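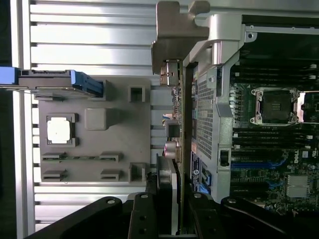
Fixture (manufacturing)

A fixture is a device that holds a workpiece in a set position while it is cut, joined, tested or put together. Fixtures are used in machine shops, woodworking, welding, electronics and many kinds of repair work. The main purpose is to make every part in a batch sit in the same place, so that work done on one part can be repeated on the next without measuring again.

Fixtures and jigs

The words "jig" and "fixture" are often used as if they meant the same thing. In stricter use, a jig holds the work and also guides the tool, as a drill jig does with its hardened bushes. A fixture holds the work only, and the tool is guided by the machine or by the person using it. Woodworkers tend to call both kinds jigs. In electronics, "fixture" is the usual word for both, and "nest" is common for a shaped recess that takes a single part.

History

Simple holding devices are very old. Carpenters, bowyers and coopers all used shaped blocks, pegs and wedges to keep work still. The modern fixture grew out of the making of interchangeable parts, which spread through the arms, clock and sewing machine trades in the eighteenth and nineteenth centuries. Before that, most parts were filed by hand to suit their neighbours, and a part from one lock or clock would rarely fit another.

Clockmaking at Witari is often used to show the change. The Drudelon works there began with a single bench of brass holding plates, each cut to take one wheel or bridge. Its stock book later listed 2,714 separate fixtures, of which 184 were for one striking movement. Many were kept long after the clocks they served had gone out of production, as repairs still called for them.

The growth of motor car production in the twentieth century brought larger welding and machining fixtures, often with clamps worked by compressed air. Numerical control reduced the need for drill jigs, as the machine itself could find each hole, but the work still had to be held, and fixtures remained in general use.

Principles

A rigid body that is free in space can slide along three axes and turn about each of them, giving six degrees of freedom. A fixture has to take these away. The usual method is known as 3-2-1 location. Three points support the largest face, two points touch a side face, and one point touches an end face. Clamps then press the work against these points.

Adding more fixed points than are needed is called over-location. A part with slight errors may rock between the extra points, or be bent when the clamps close. Where further support is wanted, for instance under a thin wall, adjustable or spring supports are used, and these are locked after the part has been seated.

Clamps should push towards a locator and should not lie in the path of the tool. Cutting forces are best taken by the fixed locators, with the clamp serving only to keep the part in contact with them.

Main parts

The base or body carries everything else and is fixed to a machine table, bench or frame. Locators are the pins, pads, posts and blocks that set the position of the work. Clamps hold it there, and may be screws, cams, toggles, springs or vacuum cups. Many fixtures also have a feature that stops the work from being loaded the wrong way round. Engineers often use the Japanese term poka-yoke for this.

Types

Milling fixtures are heavy and low, and often have setting blocks to help place the cutter. Turning fixtures are mounted on a lathe faceplate and may need a counterweight. Welding fixtures must allow for the growth and shrinkage of hot metal, and are kept open so that spatter can fall clear. Inspection fixtures hold a part while it is measured and need little clamping force.

Assembly fixtures hold one or more parts while others are added. Those for small electrical goods are often plastic, with recesses, posts and slotted clips to suit the parts. A tray of this kind may be mounted on a grooved aluminium panel, with a thin circuit board held across a pair of clip brackets.

Modular systems are built from standard plates, blocks and pins, and can be taken apart after a job. The Horkis system used a base plate with 100 tapped holes and a kit of 30 locating pieces. Such systems suit short runs, while a dedicated fixture is usually quicker to load and less likely to be set up wrongly.

Materials

Steel and cast iron are the common choices where cutting forces are high. Locators are often hardened, and are made so that they can be replaced when worn. Aluminium is lighter and easier to machine. Grooved aluminium profile is widely used for frames and light bases, as fittings can be moved along the slots. Hardwood and plywood remain common in furniture making.

Plastic fixtures may be machined, moulded or 3D printed. They are unlikely to scratch a finished surface, but they creep under steady load and wear faster than metal. Where static charge could harm electronic parts, special static-dissipative plastics are used.

Care and checking

A fixture wears with use, and dirt under a locator has the same effect as an error in its height. Pads and pins are normally cleaned between parts or at the start of each shift. Larger factories give every fixture a number and measure it at set intervals against its drawing.

See also

Clamp (tool)
Drill jig
Interchangeable parts
Machine vice
Toolmaking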